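Notebook, November, started 9:40 a.m.

Print this page | E-mail this page

Picking up where I quit last time, halfway down the Nurton box. These are the letters and comment cards people sent in about the Sunday trading ballot, and we're still coding them by hand before anything goes into Skeluser. 257 done, 638 in the whole pile, so don't ask me about the spring deadline!

The good news is the new code for "family time" is working out. I'd been lumping it in with the religious objections and Fadime told me weeks ago that was a mistake, and yes, fine, she was right. Plenty of the people writing about Sunday dinners and kids' soccer never mention church at all. A few say flat out that they don't go. So from now on:

REL = worship, Sabbath, clergy, scripture
FAM = meals, kids, visiting, "the one day we're all home"
WRK = shifts, overtime, being made to work
Any letter can have more than one. Put the one that gets the most lines first.

I went back over the early ones and 11 of them flipped from REL to FAM. Old codes are in pencil next to the new ones, please don't erase them. 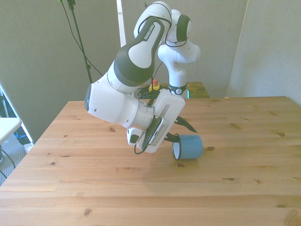
Franka Emika arm over the big table, blue cup on its side

Now the headache. The Drornari letters are mostly form letters. Same three paragraphs, same typo in the second one ("the peoples choise"), different signature. Do we code each one or code it once and note how many came in? I've gone back and forth on this all morning. Somebody still had to sign the thing and find a stamp, and I hate treating that as nothing. But if I code every copy, that one paragraph about small shopkeepers swamps everything else from Drornari and we end up measuring how good the shopkeepers' mailing list was.

For now I'm doing this: code the text once, put an F on every copy, and code anything handwritten in the margins as its own letter. The margins are where the good stuff is anyway (one woman crossed out the whole last paragraph and wrote "I do not agree with this part" and signed it regardless, I love her).

Fadime Yurt is double-coding a batch of 3 to see if the F rule makes sense to someone who isn't me. Tiny batch, I know, it's only a smell test before we do a proper one.
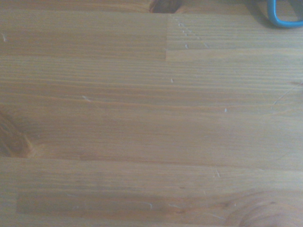 Tabletop up close, with the dark knot at the top

After lunch: Harasym sent over their scans of the ballot leaflets, both sides. Yes side is glossy and all about choice and jobs. No side has two different leaflets and they barely agree with each other, one is union people and one is a church group, and each one kind of pretends the other doesn't exist. Want to check whether letter writers borrow phrases from them. "A day like any other" is in the union leaflet and I'm sure I've seen it in Nurton letters I coded REL. Look that up.

Skeluser ate my sort order again when I added the FAM column. Export first, then add columns. Writing it here so I quit doing it.

To do:
- recheck REL letters for leaflet phrases
- ask Harasym if they have print dates for the second No leaflet
- Fadime's codes back, compare
- more pencils

Stopped 4:15.

Contact the project office | Copyright, all rights reserved | Back to top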